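Catching up on Hitik

I finished the second season of Hitik in August, a good while after everyone else at work had moved on to something new. Two seasons, 30 episodes, and I watched most of them after 9 pm with the subtitles on.

The story is simple enough. A town called Konberg has a population of 2,005, and every year on the same night that number is repainted on the sign, whether or not it's still right. The first three episodes are slow. I nearly gave up during the ferry one, where the Gisler family argue over a boat licence for the better part of an hour.

It picks up once the bakery closes. From there the show stops hinting and lets people talk to each other, and the humour gets drier. I liked that the sign is never fully explained – the neighbours all have a theory and the writers leave them to it.

My one complaint is the music. The same piano piece turns up in nearly every quiet moment, and by the second season I was reaching for the remote.
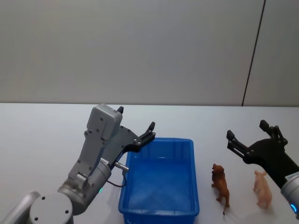 What's next

I've started Flakis, which is by the same writers and set on a cattle property. One episode in, no piano so far. I'll post again when I'm halfway.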